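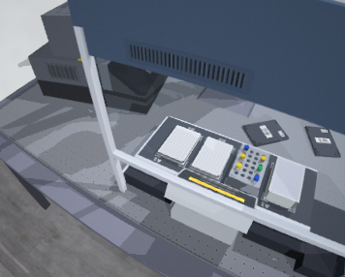
Plunel wrote back that the shed door sticks because the base is out of level, and asked for both diagonals before sending any parts.

Ticket 1732, Gaker shed kit, door binds at top left.

29th March: Diagonals measured, 60 mm apart. Pulled the anchors on the low corner and shimmed it. Door closes, latch still misses the strike.

Next: loosen the Cadine hinges, reset the door, check the latch again. Roof panels stay off until then. Part 578 (strike plate) on order.

Status: open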